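Subject: Re: [stampers-l] Embossing powder specks on dark cardstock

At 9:40 PM a list member wrote:

> Hi all, mostly a lurker. I am trying to make a set of cards with white
> embossing on navy cardstock and I keep getting little specks of powder
> melted all over the background. On white paper I never noticed it. I tap
> the card off and flick the back with my finger like the book says, and it
> looks clean until I heat it. Then there they are.
>
> I'm using the Nondska clear pigment pad and the Nondska white powder
> (the fine one). The cardstock is Castomard, the 240 gsm, in navy.
>
> Also, my card bows in the middle when I heat it and never goes back flat.
> Is that the cardstock or am I holding the gun too close? It's a Mikuvitz
> and I think it is the 1000 watt one.
>
> One more. Does anyone know if the solid snowflake from the Nwankwo
> winter sheet will emboss evenly? Mine comes out with a bald spot in
> the center every time.
>
> Thanks for any help, I have a stack of these to get through.

I've used that same cardstock in black and in the dark green, so I'll answer what I can.

The specks first. Dark cardstock shows everything. You were most likely getting the same specks on your white paper and they just didn't show. Powder sticks for two reasons, static and skin oil. Static is the even sprinkle all over. Oil is the clumps, usually near the edges where you picked the card up. Look at one of your bad ones under a lamp and you can tell which you have.

For static, wipe the whole front of the card with an anti-static bag before you stamp. I make mine from a square of old cotton sheet with cornstarch and a little baking soda inside, tied with a rubber band. One light pass is plenty. If you see white dust on the navy you used too much, and it will dull the color some. Brush it off with a dry soft brush after heating. Don't rub the bag on after you stamp, it will pick up the ink.

A dryer sheet works too, but I stopped using them. They left a film on the Castomard and the pigment ink beaded up on it. On cheaper cardstock I had no trouble with them.

For oil, wash your hands and skip the hand lotion. Hold the card by the edges or use a clothespin. If you are going to trim the card anyway, stamp it on the bigger piece and cut it down after. Then the fingerprints end up in the scrap.

Before you turn the gun on, hold the card up level with your eye and look across it toward a window. You can see loose powder that way that you can't see looking straight down. Take it off with a small dry paintbrush. I use a size 0 round and keep it in the powder jar lid so it never gets used for anything else. If there is a speck right up against the image, touch it with the point of the brush and it will usually lift.

Check the powder itself, too. When you pour the extra back in the jar you are pouring back lint and whatever else was on your table. Mine had glitter in it for most of a year. I put it through an old tea strainer now every few jars.

On the bowing – some of that is the cardstock and some is the gun. The 240 is heavy enough, but all of the Castomard I've had bows if you heat one side for long. Let the gun run 30 seconds pointed away from the card so it is fully hot before you start. A gun that is still warming up just cooks the paper and the powder sits there. Once it's hot, the powder should go shiny almost as soon as the air hits it. Keep moving, and stop when the last of it turns. If it goes flat and oily looking you have overheated it and there's no fixing that one.

You can also heat from underneath. Hold the card with a clothespin and point the gun up at the back. It takes a little longer and the bow comes out smaller for me. It won't blow powder off the image either, which helps on fine lines like lettering.

For the ones you already did, put them face down on clean copy paper after they are completely cool, with a heavy book on top, and leave them overnight. Mine come back nearly flat. After they are glued to a card base you can't tell.

I have the 600 watt Mikuvitz and not the 1000, so someone with the bigger one should speak up about distance. I hold mine around two inches off. I would start further away than that with yours.

The snowflake. I have that sheet and mine did the same thing. Solid images that size need more ink than you think, and pigment pads go dry in the middle first. Turn the stamp rubber side up and tap the pad onto it instead of pressing the stamp down into the pad. Look at it from the side and you should see wet all the way across. Then put a sheet of fun foam or a thin mouse pad under the card and press straight down with your palm in the center. Don't rock it.

If the bald spot is always in the same place after that, check the mount. Mine came unmounted and I had trimmed the cushion with a dip in it. I peeled it off and put on new cushion and it has been fine. If yours is a factory mount you might try a little fine sandpaper on the rubber, very lightly, if it looks slick. New rubber sometimes has something left on it from the mold.

If it still comes out thin, do a second coat. Stamp, powder and heat, then while it is hot pour more powder right over it, shake off and heat again. You lose a little detail in the snowflake points.

Does anyone know if the Castomard navy is being dropped? The store here had only the 12 x 12 last time and the girl at the counter wasn't sure if more was coming. I bought what they had. I would take the plum if that's all there is, but it isn't as smooth and I don't like how it takes the white.

I still owe two people envelopes from the April swap. They go out this week. My photo page is finally working again too, link is in the footer.
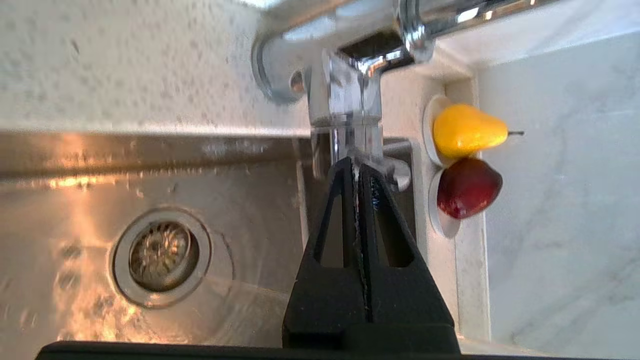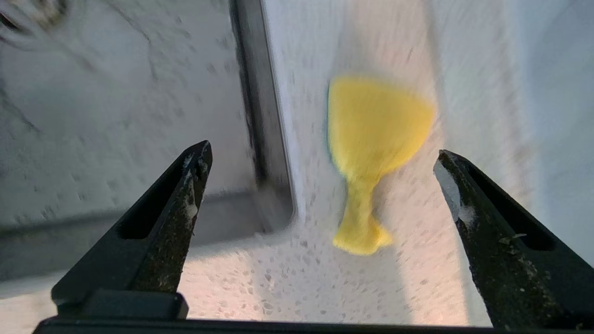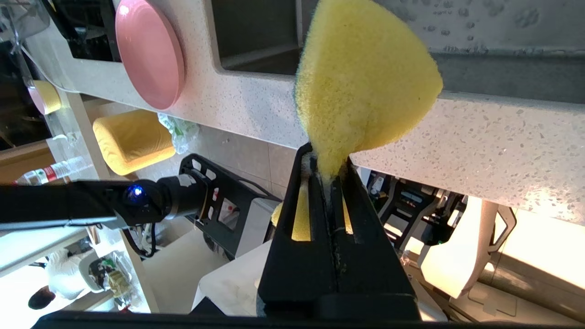
First one: chrome faucet. Last one: yellow sponge and the speckled counter.

--
stampers-l is for rubber stamping and paper crafts. Please trim your quotes.
To go to digest mode, send the word DIGEST to the list address.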